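**How do you tell whether a "random wallpaper" training method did anything for cloth picking?**

posted by **tangleddrawer**

I've been reading up on a method where you train a two-arm setup to pull single garments out of a pile, and you line the walls of the workspace with busy printed paper so the policy can't lean on a plain background. The writeup I have is an internal one from Himness (my employer is thinking of copying their cell), and the claim is that grasps get better once the background is cluttered. Great, but the results section is one bar chart and a shrug.

My actual problem is that I don't know what to compare against. Do I train once on plain walls and once on patterned walls and test both on patterned? Or cross everything? I only have arm time in the evenings and my boss would like an answer by February. Also, does the wrist view matter more than the overhead view here? I'm a mechanical person, please be gentle - I can fix a gearbox but I had to look up "ablation."

---

**Doaa Kettani**

Cross everything! Two kinds of walls for training, two kinds for testing, so you get a little grid and you fill in every box. If you only test on patterned walls you'll never find out whether you gave something up on plain ones, and that's the first thing anybody is going to ask you. We ran a grid like this at Vondau and the plain-to-patterned box was miserable, while the patterned-to-plain box was fine (a touch slower to commit to a grasp, but fine).

On your wrist view question, yes, I'd say it matters more, and I'd look at the raw wrist images before you train anything at all. Pull a few and just stare at them.
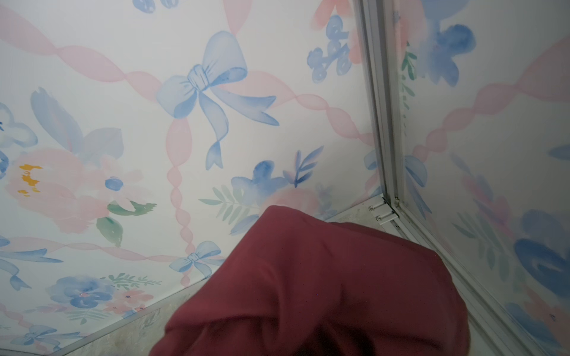 Wrist cameras are where the background sneaks in, in my experience. The overhead one gets the whole pile and the arms every time, so the policy has plenty to hang on to. The wrist one might get a single fold of maroon cloth and then a whole lot of blue bows and pink ribbon behind it, and if your network has decided that "big soft colored shape" means fabric, well, a painted peony is a big soft colored shape too. Dark maroon against pale paper is the easy version, by the way. Put your pale garments in the test set and score them separately, or the dark ones will carry your average and you'll think you're done.

Other stuff I'd do if I were you:

- Keep the garments the same across all the boxes, and write down which ones they are.
- Shuffle the pile between attempts the same way every time. We tip ours out of a bin. El Idrissi has a nice protocol sheet for this if you can get hold of it.
- Decide what counts as a success before you start! We allowed up to 2 regrasps per attempt and I still argued with my labmate over what a regrasp was.
- Save the failures with a note on *where* the gripper went. A grasp that closes on air near the wall tells you a lot more than a plain "fail."

And don't change the lighting when you change the walls, please, I lost most of a month to that one.

---

**ribcuff**

just use more data. wallpaper is a gimmick imo, we got the same bump from color jitter

---

**Doaa Kettani**

(Coming back because I typed up my notes from the second round, and they're more useful than what I wrote before. Pasting them as they are. And ribcuff, jitter helped us too, but it did nothing for the closing-on-air problem near the walls.) 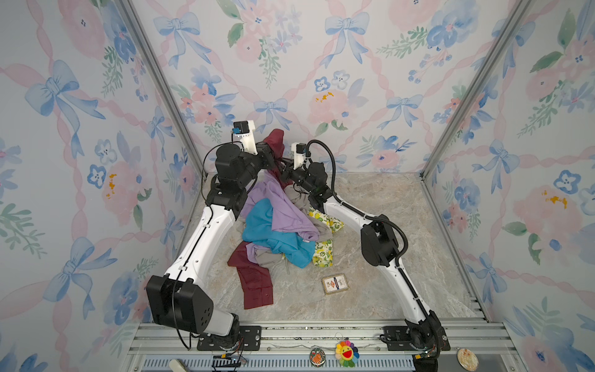

*Tiltow, February*

Both arms going into the same mound is the case I care about most now. With one gripper on the maroon piece and the other coming in right beside it, the wrists cross over the top of the pile, and each wrist camera stands a good chance of getting the other arm in its view. So that's a second kind of clutter on top of the walls, and the plain-wall policy had never been fair practice for it.

Scored each arm on its own, then the pair. Do this! The pair score hid the fact that our left arm was doing nearly all the good grasps. Yellow lemon print went in the pile on purpose, as a patterned garment against patterned walls. I'd expected that one to be a disaster and it was only sort of bad. Lavender was worse, I think because it's so near the color of the paper.

Still open: whether any of this survives a change to a different print. We only have the one wallpaper up so far, and a policy could simply be learning to ignore bows. If you can get hold of another roll, hang it for testing only and never train on it.

---

**tangleddrawer**

This is so helpful, thank you both. I'm going with the full grid plus a roll of something ugly that I'll keep for testing. Doaa, did you score a grasp that came up with two garments as a fail or as half?

---

**Doaa Kettani**

Fail, but logged under its own label so you can pull it out later.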